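3.2 Film bags in the small-parts stream

The second packaging group in the study is the clear plastic bag used for small household parts: drain covers, furniture feet, knobs, hose fittings, replacement wheels and similar goods. Bags in this group were gathered from the returns desks of 17 retail outlets in the Pokovow district during January. All of the outlets take stock from the same regional warehouse, operated by Stallerard, so differences in storage before sale are small compared with those found for the carton group in Section 3.1.

A total of 1399 bags were accepted into the sample. A bag was accepted if it was clear, carried no printing over more than a quarter of either face, and had not been repaired with tape. Bags with a hang hole or a paper header card were kept, but the header was removed before weighing. Zip-closure bags were recorded under a separate code and are treated in Section 3.4, as the closure strip alters both the mass and the way the bag folds.

Two properties of the empty bag matter for what follows. The first is film thickness, which was measured at five points per bag with a contact gauge and averaged. The second is the state of the surface. New film leaves the roll nearly flat, while film that has been handled carries a dense set of small creases that do not fully recover. These creases scatter light and trap air, so a handled bag takes up more room and looks less clear than its thickness alone would suggest. Figure 4 shows the two common states, (a) a bag lying crumpled on a flat surface and (b) a bag in a fold with a part seen at the film.

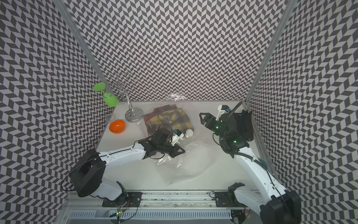
Crease density was scored on a five-step scale by two readers working apart from one another. The scale runs from 0 (no crease visible at arm's length) to 4 (creases crossing in every part of the face). Where the readers differed by one step the higher score was kept. Where they differed by two or more, the bag was scored again by both after a break of at least one day. Agreement was good at the ends of the scale and weaker in the middle, where a bag with one deep fold and little else may reasonably be placed at 1 or at 2. A separate code for single deep folds was tried in the pilot and dropped, as the readers used it in different ways.

Haze was measured on a flat section cut from the center of one face. The section was pressed under a glass plate for ten minutes before the reading was taken. Pressing removes the gross folds but leaves most of the fine creasing, and the reading is therefore closer to the handled state than to the state of the film as made. For comparison, unused bags of the three most common types were obtained from Hagedorn, the converter named on the warehouse purchase records, and were measured in the same way.

Handled bags showed higher haze than unused bags of the same type in all three cases. The increase was larger for thin film. Within the thin types, haze rose steadily with crease score up to a score of 3 and then leveled off, which suggests that once the face is fully creased, more handling moves the existing creases around without adding many new ones. Bags scored 4 were uncommon, and the result at the top of the scale should be read with care.

3.3 Legibility of contents through the film

Outlet staff identify most returned parts without opening the bag. This saves time when the bag is clear and the part lies flat against it, but it leads to errors when the film stands off from the part. We tested this with a sorting task in which 70 staff members, drawn from all of the outlets, were each given a tray of bagged parts and a printed catalog page. No bag could be opened or flattened by hand during the task.

Errors fell mainly into two classes. In the first, the outline of the part was read correctly but the pattern on its face was not, so that a spoked wheel was taken for a slotted cover of similar size. In the second, the size was misjudged, most often for white parts under creased film, where the edge of the part and the highlights on the film are hard to tell apart. Colored inserts reduced errors of both kinds. Even a small patch of strong color near the center of a part gave readers a point from which to judge the rest.

The distance between film and part had a larger effect than haze alone. With the film in contact, parts were named correctly at nearly the same rate for crease scores 0 through 3. With the film raised by the width of a finger, performance dropped at each step of the scale. The practical result is that a loosely filled bag — one with much more film than the part needs — is the hardest case, whatever its thickness.

Figure 4. Clear plastic bags: (a) crumpled, across the middle of a white tabletop; (b) crinkled, in a diagonal fold, with a round white part with radial ribs inside or against the film.
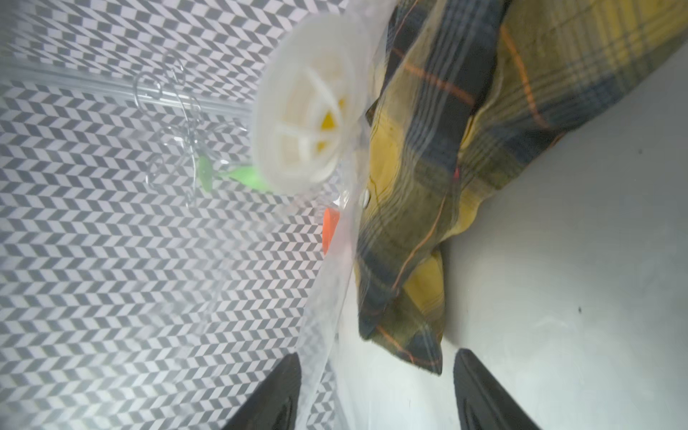 3.4 Zip-closure bags

Zip-closure bags made up a smaller set of over 275 items, collected at the same desks but not counted in the main sample. They are thicker on average and were less heavily creased, with few scores above 2. The closure strip holds the mouth of the bag straight and limits folding in the upper third of the face. Below the strip the creases resemble those of plain bags.

Mass was recorded with and without the strip. For the Ciltiten size range, which supplies most of the zip-closure bags in the district, the strip accounts for a larger share of the total mass in the smallest size than in the largest, as would be expected from its fixed height. This share is carried into the material balance in Section 4, where the strip and the film are entered on separate lines.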